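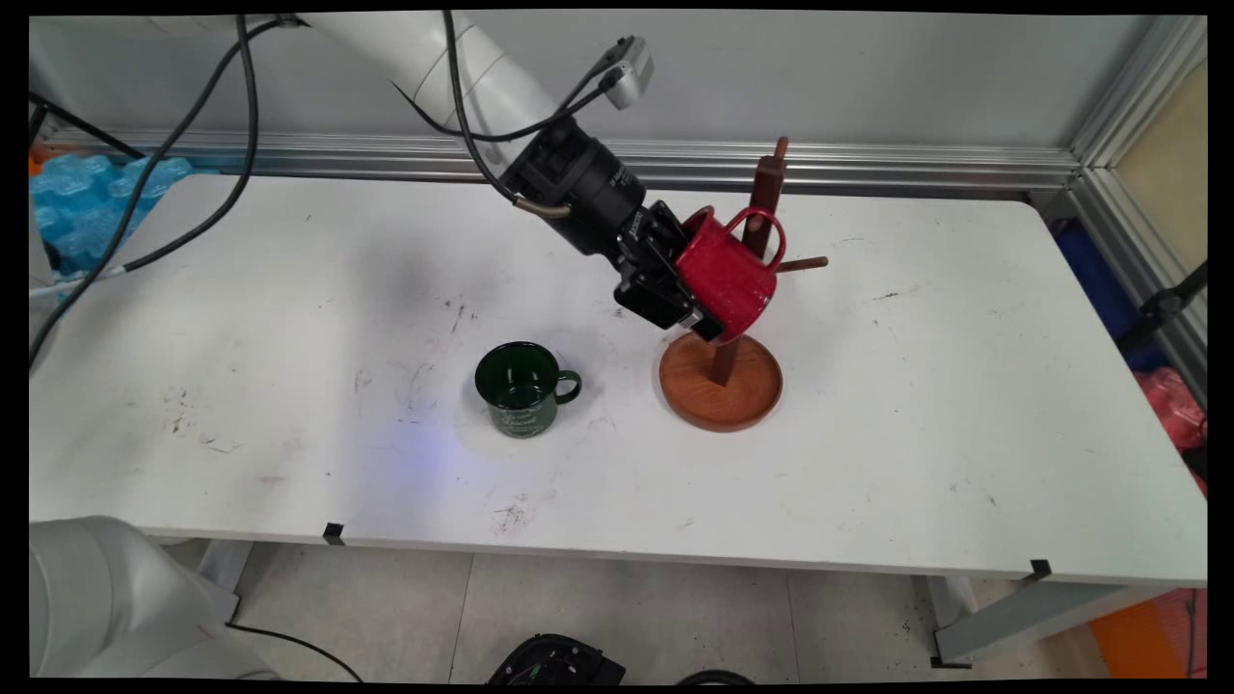

4.3 Arbeitsplatz und Greifversuche: Regeln für den Betrieb

Dieser Abschnitt gilt für alle Zellen, in denen der Arm Haushaltsgegenstände greift, etwa Becher, die an einen Becherständer gehängt werden. Die Konformitätserklärung des Herstellers ersetzt ihn nicht. Sie bezieht sich auf den Arm allein und sagt über Greifer, Kabel und Tisch wenig aus.

1. Risikobeurteilung für die vollständige Anwendung lesen, einschließlich Greifer und Werkstück. Fehlt sie, wird nicht gestartet. Das Wort »kollaborativ« im Prospekt ist keine Beurteilung.

2. Arm stromlos schalten. Kabel am Arm von Hand über den gesamten Bewegungsbereich prüfen. Schlaufen an Kamera und Handgelenk dürfen sich weder spannen noch am Ständer verfangen.

3. Ständer auf die Referenzposition setzen, 762 mm von der Basisachse. Augenmaß genügt nicht, auch wenn es in der Vorführung immer genügt hat.

4. Geschwindigkeit auf 44 mm/s begrenzen und den Ablauf einmal ohne Becher fahren.

5. Becher einsetzen, Ablauf starten, eine Hand am Zustimmtaster.

6. Jeden Fehlgriff ins Protokoll Kirel eintragen, auch wenn der Becher am Ende hängt.

VORSICHT: Emaille kann bei zu hoher Greifkraft absplittern. Angeschlagene Becher aussortieren. Splitter mit dem Handfeger entfernen, nie mit der Hand.

HINWEIS: Die Greifkraft in der Software ist ein Sollwert. Bei der Nachmessung in Mindisbridge lag sie bei eingestellten 74 N deutlich daneben – wir verlassen uns seitdem auf das Messgerät.

HINWEIS: Eine Erfolgsquote ohne Angabe der Versuchszahl wird nicht in den Bericht übernommen. Die Abnahme nach Bekar verlangt 141 Durchläufe mit unveränderten Einstellungen. Wer zwischendurch nachjustiert, beginnt von vorn.

Abweichungen von diesen Regeln genehmigt Eliseo Palacios schriftlich. Mündliche Zusagen gelten nicht, auch nicht kurz vor Besuchsterminen.

Zuletzt aktualisiert: Juni

Ruppert Automation – Kontakt – © Ruppert – Nach oben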